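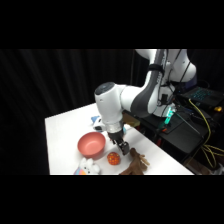
*Side camera view, plush toy trial, table layout B*

## Success rate drops when distractor objects are added – is my evaluation protocol at fault?

**steton_bench**
Posted Saturday, June 1, 2024

I'm trying to reproduce the cluttered-table result from the Manis paper on language-conditioned picking. My setup is a single arm with a two-fingered gripper, white tabletop, black curtains behind, one fixed side camera and one wrist camera. The policy was fine-tuned on 400 teleoperated demonstrations, all with the target object and a bowl and nothing else on the table.

With only the target and bowl present, the policy does what the paper says it should. With distractors (second plush toy, textured ball, one or two small toys further back) it often goes to the right area, stops above the target and then hovers until the time limit. The layout in the picture is typical: the instruction is "put the brown toy in the bowl", and the gripper is next to the toy's antlers.

Things I have checked:

- Camera calibration, repeated before each session
- Gripper open/close range
- Action normalisation, which matches the released config
- Lighting, which I have left alone between collection and evaluation

I score a trial as a success only if the toy ends up in the bowl. The paper gives a single success figure and doesn't say how partial attempts were counted. Is the hovering a known failure of this method, or am I measuring something different from what they measured?

---

**Romier**

Two separate problems, I think.

First, scoring. Binary success hides where the failure happens. Split each trial into stages: reach, contact, grasp, transport, release. Log the last stage completed. If almost all the loss is between reach and contact, the language grounding is probably fine and the trouble is in the final approach. If the arm goes to the wrong toy, that is a grounding failure and needs different data. A single percentage can't tell you which one you have.

Second, your training set has no clutter in it. The policy has learnt that anything on the table other than the bowl is the target. Once several such things are in view the action distribution can become multi-modal, and if your action head averages over modes you get small, cancelling motions near the object. That looks exactly like hovering. Plot the predicted action chunks at the point where the arm stalls. If samples disagree on direction, you have your explanation.

I would also look at the toy itself. Branching parts give several plausible grasp points – the antlers, the neck, the body – and demonstrators tend not to be consistent about which they use. Pick one region, write it down, and re-collect a small set with distractors present. In our case 17 cluttered demonstrations per target were enough to remove most of the stalling, though that was with a diffusion head and I can't promise it carries over.

Keep object positions fixed across the policies you compare. Mark the tabletop or overlay a reference image on the live camera feed. Moving the bowl slightly between runs is enough to swamp a small difference.

---

**jaramillo_fork**

try more training steps. mine hovered until checkpoint 1316 and then it was fine

---

**steton_bench**

Staged scoring added. Nearly all failures are between reach and contact, and the action samples at the stall point in two different directions, one towards the antlers and one towards the body. I went back through the demonstrations and both grasps are in there, depending on who was operating.

Longer training made no difference here – I ran 2 further checkpoints and the stall is in the same place. I'm re-collecting with a fixed grasp region and distractors on the table, and will post the staged results for both data sets when the runs are complete.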